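Isska personal alarm review: is it any use on a dark street?

by Gwendolyn Montoya
January 21, 2021

After the run of bag snatches near Verkville station, every shop in town seems to have a basket of personal alarms by the till. The Isska is the one most people ask me about. It promises a noise "nobody can ignore", and I have covered enough street robberies for this paper to doubt that.

I bought two and carried one for 14 days, mostly on the walk home from late shifts. It is a small plastic thing with a pull cord, and it clips to a bag strap or a key ring. The clip is stiff. The cord comes out too easily. Mine went off on the bus when it caught on a coat button, and I got a lot of cross looks and not one offer of help.

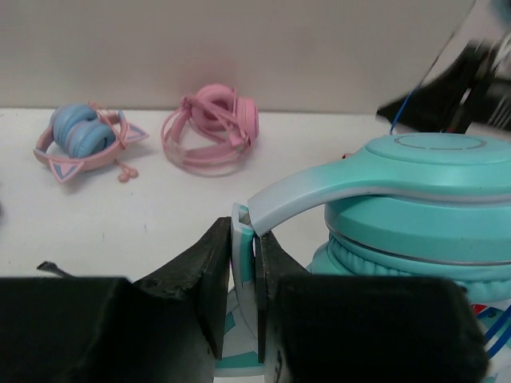
Does a loud alarm stop a robbery?
Nothing I found with the Isska proves that it does. It makes a noise, and after that you are relying on the thief's nerves and on whoever happens to be within earshot.

I tried it in the open as well, with a friend standing 100 metres down Siltodby Road and her back turned. She heard it. She also thought it was a car. Two people walked past me while it was going and neither slowed down. With earphones in, as half the street seems to have these days, I doubt they would have noticed at all.
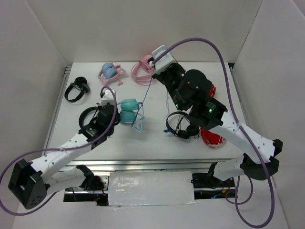

The maker, Ekwueme, says on the packet that the alarm was "developed with safety experts". I wrote to ask which ones and had a polite reply with no names in it. I also asked how long the battery lasts in a cold pocket and was told "a long time". The packet doesn't say how to test it without waking the neighbours, so I wrapped mine in a bath towel, which helped a bit.

On the plus side, the pin is simple to find with gloves on, and there is no app and nothing to charge.

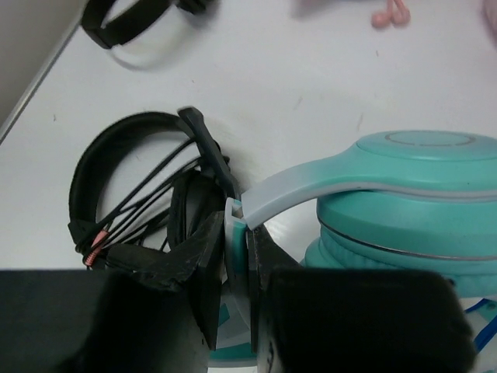
The second one went to my sister, who keeps it by her back door and is happier for having it. I won't argue with that, though feeling safer and being safer are separate things, and the packet blurs them. The price was due to go up in February, according to the man at the till. I wouldn't rush. If you already own one, keep the cord tucked in, and don't let it talk you into the short cut behind the station.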